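Brukellow: wrist camera episodes for contact timing
README, second release

This folder has the recordings and labels we used for the contact timing experiments. The question of the work is simple to say: can a policy know the moment when the fingertip touches an object, if it has only the wrist camera and the finger servo readings, and no force sensor? Please read the section on known problems before you train on the data.

What is inside

episodes/ one folder per episode, with video, servo log and label file
splits/ text files with the episode names for train, validation and test
tools/ the reader script and the script which makes the plots
CHANGES.txt

There are 189 episodes. Of these, 30 are held out for the test split and should not be used for choosing parameters. Video is stored at 30 frames per second and the servo log at 100 samples per second. Both have time stamps from the same computer clock, so you don't need to align them by hand.

Label format

Each label file is plain text, one event per line: time in seconds, event name, confidence. The event names are approach, touch, close, release. Confidence is 1 when two annotators agreed inside 10 milliseconds on the servo curve, and 0 when one of them had to decide alone. We kept the lines with confidence 0 because they are useful for studying the difficult cases. If you want only the clean part, the reader has the flag --agreed.

Method in short

The baseline is called Dimham. It takes a short window of video together with the servo current of the same window, and gives one number, the probability of touch. The second model, Mallano, has the same video part but it receives also the commanded position of the finger, so it can compare what was asked with what was measured. Both are small and train in one night on one desktop card.

Mallano was better on the test split, mostly on objects with curved and shiny surfaces, where the video alone gives late answers. On soft objects we saw no clear difference between the two. We tried also a version with video only, and it fires too early when the shadow of the finger moves over the object. We don't publish the weights for that one.

Camera and view

The camera is fixed at the wrist and looks along the fingers. This means the gripper takes a big part of every image, and the contact point itself is often behind the housing or behind the servo.

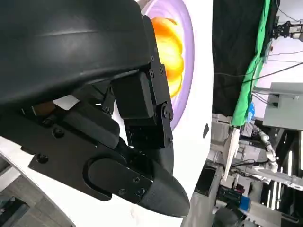 For this reason we don't crop the gripper away. In early tests we masked all pixels of the finger links, and the results became worse for both models, I think because the position of the link is already good information. If you prefer masking, you must make your own mask, we did not keep ours.

Known problems

The background is our normal lab and it was not controlled. Things were moved between sessions, and a model can learn the background instead of the contact. The splits are made by session to reduce this.
In a few episodes the servo log starts later than the video. The reader fills the missing part with NaN.
The event "release" was labeled with less care than the others.

Use and contact

Research use is free. If you publish something with the data, please name the Brukellow set and the release number. Questions and corrections of labels go to Khalil Saliba, best as a patch against the label files. The next release is planned for February and will add the episodes with the Sarpong fingertip.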